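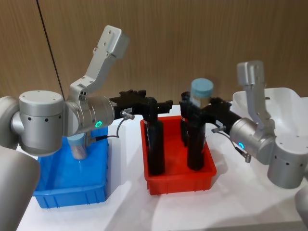

4.2 What the Money Bought

Figure 3. The two-arm cell during a bin trial, both grippers reaching into the red bin. A lidded jar stands in the blue bin at left.

The arms took most of the budget, as arms do. The interesting spending was everywhere else. Our first plan, drafted by Pace, listed bins and jars under "misc." and gave them a single line of $40. Plastic bins are cheap, and we stand by that part. The line left out spare fingers, cables and connectors, and a table that would stay put.

We asked two suppliers for quotes. Plarkar priced the spares kit at $942, shipping included. Lopes came in at $1,000 and offered a training day in July, by which time we hoped to have trained ourselves. We bought from Plarkar.

Mughal then argued for a second full set of fingers. The long fingers used in Figure 3 go nearly to the floor of a shallow bin, and a small error in table height becomes a large error in mood. The request was approved after one meeting and two spreadsheets, the second of which corrected the first.

For labs planning a similar cell, we suggest pricing the small parts before choosing the arms. We did it in the other order, and Table 2 lists the results by date of regret.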